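Iltdale Community Hall — party room and craft tables, safety check with comments
Date of check: May 22, 2023
Checked by: Vasilis Jurić
Hall contact: Yaa Issahaku

1. Exits and corridor
Both doors open fully from inside. Corridor clear. OK.
Comment: the folding chairs were again stored near the side door. I moved them, but the rack should get a fixed place.

2. Fire equipment
Extinguisher by the kitchen hatch: pin and seal in place, label readable. OK.
Fire blanket: hook is weak. Repair before October.

3. Electricity
Extension lead, Stöckli, 1,000 W when rolled up: the Panance kettle was plugged in to it. Not OK. The kettle must go to the wall socket only. I put a note on the lid.

4. Tables
All tables stand level, locks are good. One table from Vullach has a sharp corner, now taped.
Comment: please wipe with a damp cloth, not with spray. 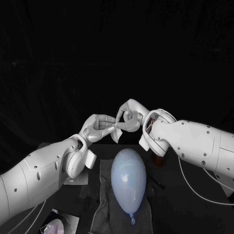
The tape is only for the short time. A rubber corner costs little and Yaa has agreed to order it.

5. Walkways
Measured between tables: 900 mm at the window side, 600 mm at the stage side. The second is too narrow for a pushchair. Move the last row towards the stage.

6. Balloons and small decorations
Burst pieces are a choking danger for small children and must be picked up at once, also under the radiators. No balloons near the spotlights. Partly OK — I found two old pieces behind the piano.
Comment: children under eight should not blow up balloons without an adult beside them.
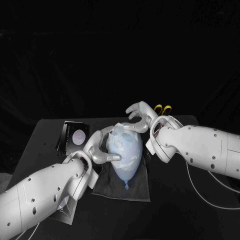

Item 6: pale blue balloon with a drawn face, on a folded cloth.

7. First aid box
Plasters enough, 54 left. Eye wash is out of date, replace. The list inside the lid is still the old one.

8. Kitchen hatch
Shutter comes down slowly, as it should. Hot water sign missing.

Result: room may be used. Items 3 and 5 to be corrected before the next booking — the others within the month.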